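Protecting a table or bench top: mats, felts and finishes

04/11/2025
By the Wotlow workshop desk

A table that is used for both meals and jobs takes damage from four sources: heat, water, grit and point loads. Each needs a different form of protection, and a covering that deals with one may make another worse. The notes below apply to solid timber, veneered board and painted tops. Stone and glass are not covered.

Find out what finish you have

Test on the underside or inside a leg. Put a drop of water on the surface and leave it for 20 minutes. If the drop stands up and wipes away cleanly, the finish is sound. If the wood beneath has darkened, the finish is worn through or there was never much of one. Next, rub a small area with a cotton bud dampened with methylated spirit. Shellac softens and marks the bud. Most modern varnishes do not. Oil and wax finishes may dull slightly and can be renewed locally.

Write the result on a piece of masking tape and stick it under the top. It saves repeating the test in a few years' time.

Choosing a mat

Size the mat so that it stops short of the table edge by at least the width of a hand. A mat that overhangs gets pulled, and whatever is standing on it comes too. For a bench, cut it to finish flush with the front edge and fix it along the back only.

Thickness matters less than the backing. Soft plastic backings can react with varnish and leave a tacky patch in the shape of the mat. This is plasticiser migration, and it cannot be polished out. Put a sheet of plain cotton or uncoated lining paper between the two, or buy a mat with a cork or woven underside.

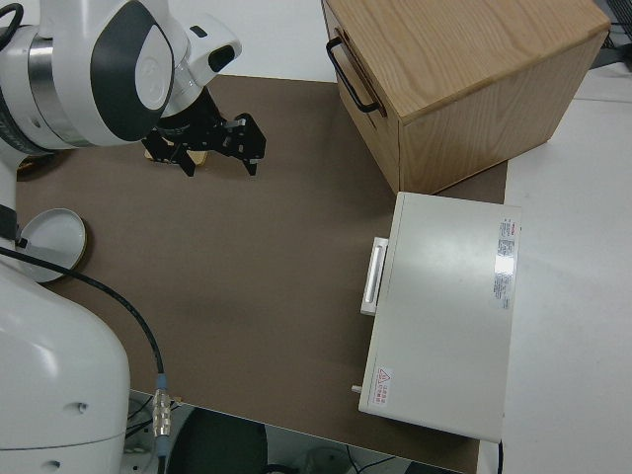

Colour is worth some thought too. Mid-tones show crumbs and sawdust without showing every mark. Very dark mats hide small screws, and pale ones stain within a season if glue is used near them.

New mats that have been sold rolled should be laid face down on the floor for a day, with books on the corners. Do not use an iron or a hairdryer. Heat flattens the curl for an hour or so and can then leave a permanent ripple.

Lift any mat once a week. Grit works its way underneath and acts as an abrasive each time the mat shifts. Sweep the top with a soft brush first, then wipe with a cloth wrung out until it no longer drips. Let the surface dry fully before the mat goes back. Trapped damp is the usual cause of white bloom under a covering.

Heat

A mat is not a trivet. Most household mats are made to resist warm plates, and a casserole straight from the oven will be well above that. An oven set at 200 degrees delivers a dish that stays hot enough to mark varnish for a good while. Use a wire or cast trivet with feet, and put it on top of the mat.

White heat rings in varnish are moisture held in the film. Leave them for two days before trying anything, as many fade unaided. If a ring remains, rub along the grain with a little paste wax on a soft cloth. Black rings are in the wood itself and mean stripping the area.

Point loads and small work

Vice clamps, lamp bases and sewing machine feet press on very small areas. Spread the load with offcuts of softwood, sanded on the face that touches the table. Keep a few in a drawer with the edges eased. Replace them when they pick up glue or swarf.

Felt pads should be stuck to clean, dry wood. Degrease with methylated spirit (not on shellac), press for a full minute and leave the item upside down overnight. Pads collect grit just as mats do. Scrape them with an old toothbrush in September, before the heating goes on and furniture starts to be moved about.

Crockery

Unglazed foot rings on plates and bowls scratch more table tops than knives do. Run a thumb round the underside. If it feels rough, rub it with fine wet-and-dry paper, used wet, until it is smooth. Rinse off the residue before the plate is used for food.
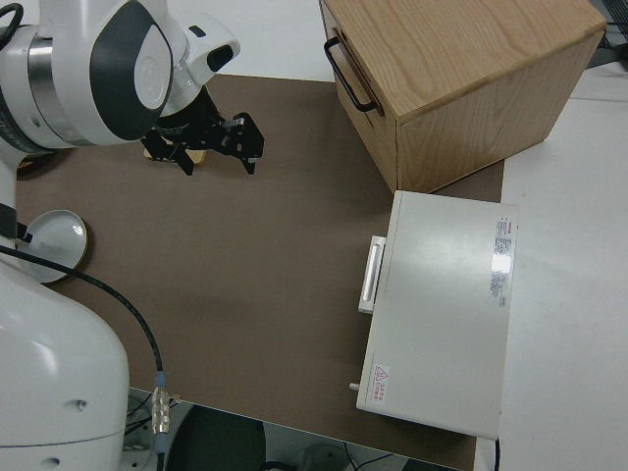

Round white plate on a brown table mat.

Do not slide plates when clearing. Lift and stack, with the largest at the bottom.

Cleaning the mat itself

Cork: damp cloth only, dried flat.
Woven fibre: shake outdoors, vacuum both sides, spot clean with diluted washing-up liquid.
Rubber: warm water and a nylon brush. Avoid white spirit, which swells it.
Leather and imitation leather: wipe, dry, and keep out of direct sun.

Store spare mats flat or rolled with the face outwards. Folding leaves a crease that holds dirt and will never lie level again.

Comments (3)

Boltance
Can confirm the sticky patch problem. Ours came off a beech table only with a full sand and three coats of oil. Cotton sheet underneath ever since.

Wako
Does the lining paper need changing? Mine has gone yellow after one summer, though the table seems fine.

Brakevberg
@Wako I change mine whenever it feels damp or limp. Yellow alone hasn't done any harm here. Would add that baking parchment is no good for this, it slides.

Contact the workshop desk | © Wotlow 2025 | Back to top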